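Our Table in September: a Small Gallery

Every so often I post a few pictures of our work table, partly for my mother (hi Mom!) and partly for the friends who keep asking what the new place looks like now that we've moved up from the basement on Lesthorpe. So this page is for you people. It's a small batch this time, with the big table as the star, and I've put a little chatter around each picture the way I always do.

Quick background if you're new around my site. I share this room with Gleice Araújo, who handles the bookkeeping side of Pukura while I do the layouts and the packaging, and we both eat lunch in here more often than we should. The table came with the room. I wanted to get rid of it the first week (so big! so beige!) and Gleice talked me out of it, and I have to admit she had a point, given that we've filled the thing from one side to the other ever since. We paid 45 dollars to have it cleaned up and it looks a whole lot better than it did.

The power strip corner

Everybody who comes in to work wants to plug in, so the strip lives up on the tabletop now, with its cord running over the near edge. I used to keep it on the floor and crawl under there every morning with my coffee in one hand, and I'm too old for that. You'll also find the white computer mouse, the bottle with the yellow and green artwork on its label, and the green bag, which has been to the grocery store and back more times than I have. The cables in front of the bag are on my list. They were on my list in the basement too! There's a seam running through the tabletop that catches pencils like you wouldn't believe, and I've lost a good eraser to it, though I suspect Gleice knows more about the eraser than she lets on. 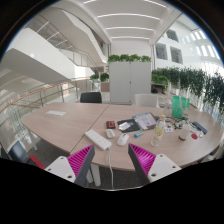
Drinks and stickers

I go through a lot of lemon water in warm weather, and the bottle with the yellow cap has a coaster all to itself, a round red one. It's part of a set of 6 from the Trundomia craft market, and if you ever get to that market, go early, because by the time we rolled in at 5 in the afternoon the good mugs were gone and all I came home with were coasters and a sunburn. The white mug is an older one. It has a nice matte feel that I like to hold on to while I'm thinking (or pretending to think).

The stickers are the fun part. We'd been talking for weeks about what to tuck into the orders as a little extra, and Gleice wanted bookmarks and I wanted stickers, and for now the sticker sheet is winning. I like the bright colors, all that red and blue and yellow and green on one little sheet. Our first run was 54 sheets and I've given away far too many already, mostly to kids who come by with their parents and give me the big eyes. And do look for the white bird on the green bag, down in the corner! He's my favorite thing in the room and I've been calling him Seixas for so long that Gleice has started saying good morning to him.
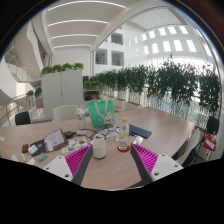

Mug, lemon water on its red coaster, and Seixas keeping an eye on the cables.

I'm hoping to get the shelves up next, and then a few of the little things can finally move off the table, the cards and the booklet and so on. Gleice has drawn a plan with labels for every shelf, and I've already asked for two changes. More pictures once there's something on the walls, and if any of you have a clever way to keep cables under control, please write to me, I'm all ears.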